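# Skokbridge seed bench and houseplant swap: progress to August 8, 2018

Prepared for the Insaurralde fund by Macarena Ibarra. Covers the second half of the grant.

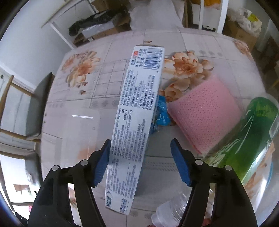 Santino Rivadeneira told us in July that the potting mix we started with held too much water for the succulents and that he had lost a tray of echeverias to it. We switched to a grittier mix from Bulleck and have had fewer losses.

## Work done

- Greenhouse shading is up on the south and west sides. The vents on the north side still stick.
- 351 plants went out through the swap table, mostly spider plants, pothos and jade cuttings.
- 16 households signed up for the dish garden sessions. Two sessions were held and both were full.
- The orchid shelf was moved away from the door. Three of the phalaenopsis have new spikes.

## Problems

Fungus gnats came in with a batch of donated ferns. Sticky traps and letting the pots dry out between waterings brought them down. New donations now sit on a separate shelf for 2 weeks before they go near anything else.

The Tandel misting timer failed in the hot spell and the begonias were scorched. We are watering by hand until the replacement comes.

## Money

We have spent 70 percent of the grant. Potting mix cost more than planned and clay pots cost less. No change to the total is requested.

## Next

In September we will repot the larger ficus, take the shading down and hold one more dish garden session. We would like to move the unspent label money to a second heat mat and need your approval for that before we order.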